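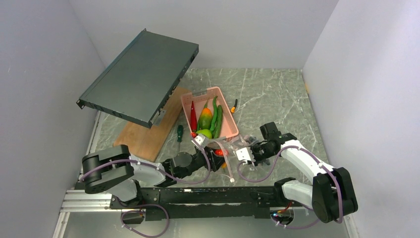
Setting up a two-arm bench without fooling yourself

Most build logs for two-arm rigs end with a clip of the one run that went well. I don't trust those, and you shouldn't trust mine until you've checked your own bench the same way.

1. Mount both arms on one base. Separate clamps will creep, and you'll blame the software for it. Bolt the base down, then push on each shoulder by hand.

2. Route the cables with slack. Swing every joint through its full range with the power off. If a cable pulls tight anywhere, redo it now.

3. Put up walls. Three plain white panels did more for my results than the paid Ballutell calibration tool, which I'd skip.

4. Mix the objects. A mango, a lime and some chili peppers in a plastic basket will embarrass a grip setting that looked fine on wooden blocks. Leave a screwdriver on the floor too. Real benches have clutter.

5. Start slow and log every try. Róisín Ó Gríofa at the Titport workshop told me 23 tries was plenty. I ran 188 and the failures only began to make sense near the end.

6. Write down misses as misses. "Almost" is a miss.

The Soliman forum claims you can finish all this by Friday night. It took me most of August, and the left wrist still drifts when I leave it running over lunch.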